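Packing Mixed Small Goods in One Carton: Speaker Notes
Slide 1. Title slide, leave up while people sit down.

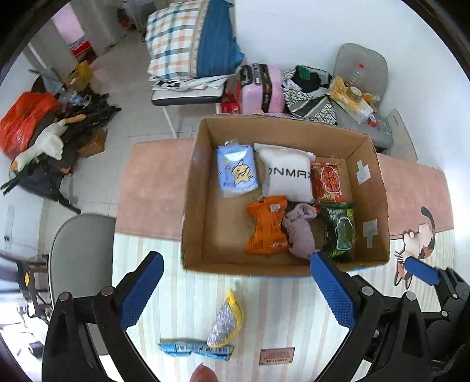
Henrike Wendt asked, when the outline went round, whether a talk on cartons needs to cover soft goods at all, given that snack packets and cloth weigh next to nothing and rarely break. Her point was that the damage claims come from glass and ceramics. Answer this first. The claims do come from glass. The repacking hours come from soft goods, and those hours are the subject of the talk.

Slide 2. Scope.
Mixed consumer packets, film pouches, one or two textile items per carton. Single-wall board. No liquids, no batteries. Parcel network only, no pallets. Say that the Sotelo line is excluded; it uses a different carton and a different closing tape.

Slide 3. The trial.
546 cartons packed by hand at the Ornalance bench in March. Contents drawn from the same pick list each time, order of packing left to the packer. 11 packers. Cartons opened again after transport and photographed before anything was touched. Do not go into the scoring sheet here, it is in the handout.

Slide 4. Order of loading.
Largest flat pouch first, against the base. Packets with a stiff seal go on edge along the walls. Snack packets are filled with gas and behave like small cushions, so they should not be put under anything with a corner. Textile last. Pause here and ask how many in the room put the textile in first. Expect most hands.

Slide 5. Why textile last.
A cloth item placed first gets spread flat and stays flat. It fills no gaps. Placed last, it can be bunched and pushed into the space the packets leave, usually a corner or a strip beside the largest pouch. One item is enough for the small carton. For the large carton use two, in opposite corners.

Slide 6. Empty floor.
An uncovered patch of carton floor is where the load will move to. Rule used on the bench: if a flat hand fits on the board, add fill or go down a carton size. Rukon tried paper fill only and got acceptable results, at a higher cost per carton. Mention the cost only if asked.

Slide 7. Tape on inner walls.
Reused cartons carry old tape inside. Film pouches catch on a lifted tape edge and the seal can open. Press the edge down or trim it. Do not pull old tape off, it takes the liner with it and weakens the wall.

Slide 8. Staging on the table.
Keep items not yet packed on one side of the carton only, the side nearest the packer. Loose labels go in a tray. A label lying on the table ends up stuck to the wrong item or under the carton. Patterned table covers make small packets harder to find; a plain one in a mid tone is better.

Slide 9. Results.
Missed items fell from 9 to 2 per batch once staging was fixed to one side. Repacking time fell too, but the timing was done by the packers themselves, so give the direction and no figure. Sieglinde Reuter has the raw sheets.

Slide 10. Next.
Wovix carton, roughly 2,000 units, same pick list with the textile item made optional. Questions. Handouts are on the table by the door.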